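Went to the Paewai paper fair again, 02/04/2022, and I'm still buzzing! Five hours in the hall wasn't nearly enough. The Grallen stand had a hand press going all day (you could pull your own card, and I pulled far too many), and the marbling tables were so crowded I had to come back after lunch. 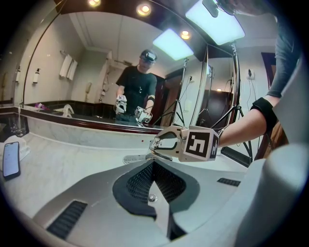

Vol. 5, p. 49

My favorite was the bindery tour at Rokon next door. They sew roughly 800 notebooks a week, and the smell of the glue room is wonderful! We got to fold a section each and try the big guillotine with a guide standing by. I loved the hotel too, with a tall bathroom mirror and a short walk to the gates.

The next fair is in July. Bring a flat bag for prints, mine came home with bent corners.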